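2022-09-23

Small-parts box, the shallow cardboard one with the blue rim. Went through it with Aiguo Luo after lunch, mostly to get the loose white stuff off the bench.
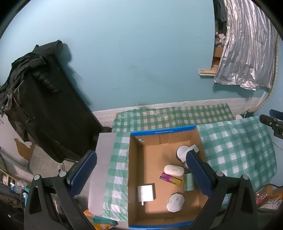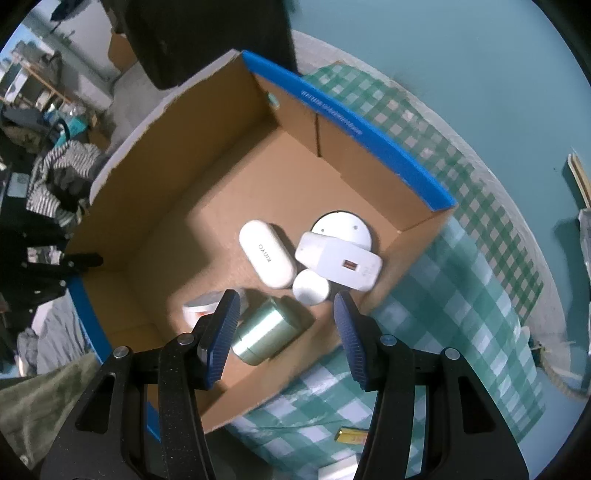 KINYO case stays with the small electronics. Power adapter goes to drawer 148 once it has a label. Ayman Abu Hammour wants the green cylinder kept where he can find it. Still need a lid or a deeper box, ask Okafor. Old list from April is out of date, redo it.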